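Speaker notes: Village Halls and Their Chairs
Hederside Local History Group, 24 November 2021

Start slowly, let people settle, and thank them for turning out on such a nasty evening. Mention the tea.

I want to begin with the hall at Flistham, which opened with 200 chairs and not one cushion between them. The accounts are a joy (read out the line about the varnish, it always gets a laugh). They paid 760 shillings for the lot, carriage included, and grumbled over it for 3 years!

Pause here. Ask who remembers stacking chairs after a dance.

Then on to Itoscombe, where the hall doubled as a schoolroom and the chairs had to suit grown men at night and infants in the morning, poor things. Say a word about slatted seats, how they let the draught through, and how people brought folded coats to sit on.

Now the varnished, honey-coloured chairs, which I'm very fond of, and do take your time over this one.

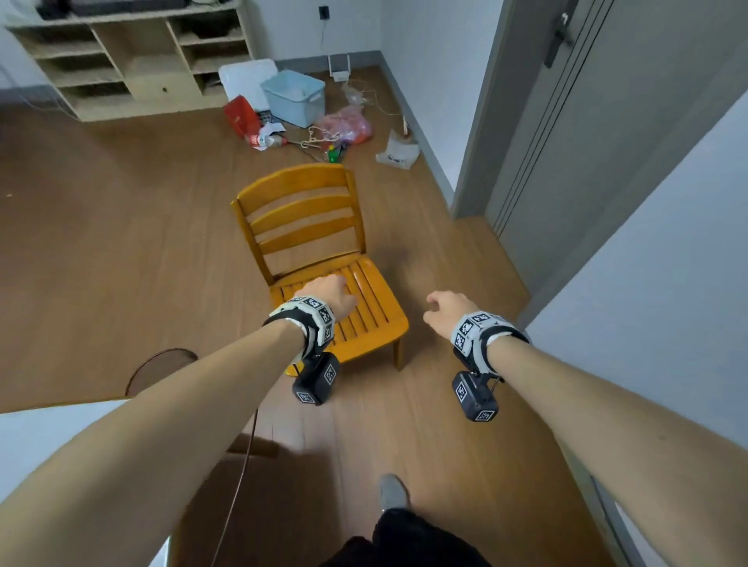

A lady from Itoscombe wrote to me that the slats left stripes on the backs of your legs all through the Nativity play, and that she can still feel them every December.

Finish with the Yau bequest and the new curtains. Questions, then raffle.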